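Moffat cottage, pre-season safety check
23 Jul 2020

Right, this is my own walk-round list for the holiday let, with comments as I go (mostly so I don't have to remember it all again in September). Pinch it if it's any use to you!

Smoke alarm, hall: OK. Pressed the button, deafened myself, dog went next door.

Smoke alarm, landing: OK, but the cover's gone yellow and it rattles. I'll swap it before winter.

Carbon monoxide alarm, by the stove: OK. It's a Skilonden and it chirps when you so much as look at it, but the date on the back is fine.

Fire blanket, kitchen: moved. It was hanging right over the hob, so you'd have had to reach through the flames to get it. Now by the back door.

Stairs: FAIL. Carpet loose on the second tread from the top, the same one as last year (my own tacks, so I've only myself to blame). Must be done before anyone stays.

Handrail: OK, solid as anything.

Window catches upstairs: 6 checked, 2 stiff. Bit of oil and a good swear and they're both moving again.

Electrics: sockets all look sound, no scorch marks. The Dramia lamp in the back bedroom has a nick in its flex, so that's unplugged and in the boot of my car.

Boiler: service booked. Pressure was low so I topped it up. The Fludeo filter under the sink wants a new cartridge too, and I've put 200 pounds aside for the lot, which I suspect is hopeful.

Key safe: OK. Code changed from 1678, which I'd been giving out for far too long.

Outside steps: mossy again. Scrubbed them, and I'll do them once more before the first guests. The outside light does come on, but it takes its time about it!

First aid box: plasters topped up, scissors still missing. I know I bought a pair.

Cleaning things: all on the high shelf now, out of reach of little ones. The dishwasher tablets had crept back under the sink, so those have gone up as well.

Still to do: stair carpet, landing alarm, scissors, filter cartridge. I'll add to this once the boiler's been seen to.
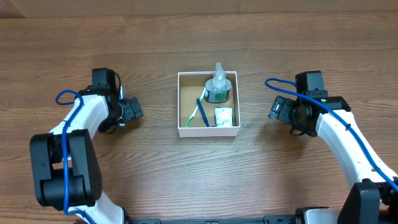
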